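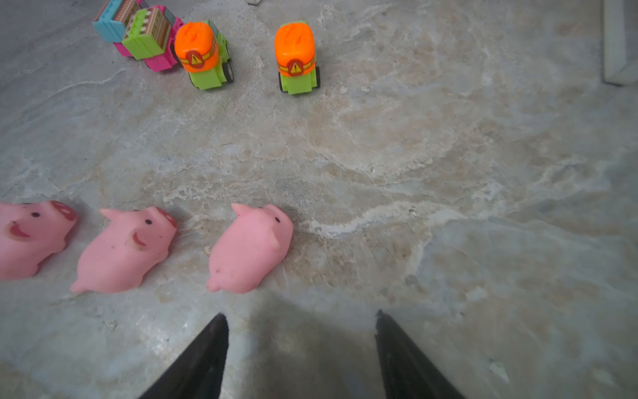
Grip fault FAQ: why my arm kept squeezing too hard

Last updated January 2020

I get the same handful of emails about the Girero gripper fault, so I'm putting my answers in one place.

What went wrong, in short?

The fingers closed past their limit and didn't let go. I was sorting toys on the floor, rubber pigs to one side and little cars to the other, and on one pick the Girero just kept squeezing. The pig was fine (rubber, phew!). My left finger mount cracked.

Did it throw an error?

Yep, code 848. The manual says "position lost" and leaves it there. My log had the motor count stuck at 2,247 while the fingers were still moving, so the arm thought it was standing still.

So was it the software?

That's what I thought, and I spent most of November rewriting my Skurnel scripts for nothing. It was the encoder cable. It rubs on the wrist bracket every time the arm turns, and mine had worn through to bare wire.

How do I check mine?

Power off first, and pull the plug too – the stop button on mine only pauses the motion. Then take off the wrist cover and run a fingertip along the cable. Any flat or shiny spot, swap it. I used a Kultex one with a thicker jacket.

Does it happen with hard toys too?

Yes, and it's worse! The cars don't give at all. I keep the force limit at 100 now, even though the slider goes a lot higher.

Can I reach in and move a pig while it's running?

Please don't. I used to, and I got a pinched thumb out of it.

Is it fixed for good?

I've done 1,390 picks on the new cable without a fault. I still check it every weekend.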